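4. 工位布线与交接（Tirier 桌面臂，装配二线用）

适用：Jostano 车间 12 个改造工位。旧工位见第 7 节。

4.1 开始前
断电。总开关，不是急停。
桌面清空到只剩臂、控制板和线。螺丝盒拿走。
原来这个位置的人工上料取消，改为一人看两台，先确认今天谁看哪台，写在交接本上。

4.2 步骤
1. 主线缆顺着臂身走，留出弯曲余量，别拉直。
2. 舵机线单独走一侧，插头按颜色对，插反了板子不报错，臂会抖。
3. 控制板放在臂旁边，不要压线。板下有垫件的，先看垫件稳不稳。
4. 臂身上贴胶带的地方用手按一遍，翘边就换。
5. 上电，低速空走 18 次。手不要伸进去。
6. 没异响，转正常速度，登记。

注意：空走期间人站在桌子外侧。要调线，先断电在调。
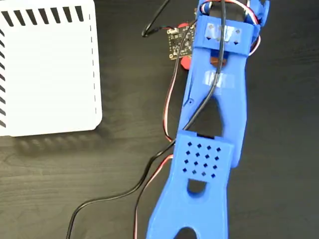 二线的伊人工位上有人留言：装臂那天说是省力，省是省了，手腕不疼了，可现在一班要盯两台，眼睛比手累，休息时间得重新算。这条意见已转 Bremis 排班组，7 月前给答复。答复之前，看机人员每班加一次短休，由班长安排，不扣工时。

4.3 停机与交接
单班满 200 件停一次，查线皮有没有磨损。165 件以后声音发闷的，提前停，不用等。
交班时两个人都要在场，口头说清：换过哪根线、哪段胶带、抖过没有。光写本子不算。
原上料岗的同事转看机岗，先跟班，跟满再单独上。培训没签字的不要独自上电。

小心：塑料臂段有裂纹不要粘了接着用，直接报修。备件找 Eskildsen，报工位号就行，不用填旧的那张表，那张表已经做废。

4.4 抖动处理
先断电，查舵机线插头。插头没问题，查线有没有被臂身夹住。还抖，挂牌停用，叫维修，别自己拆板。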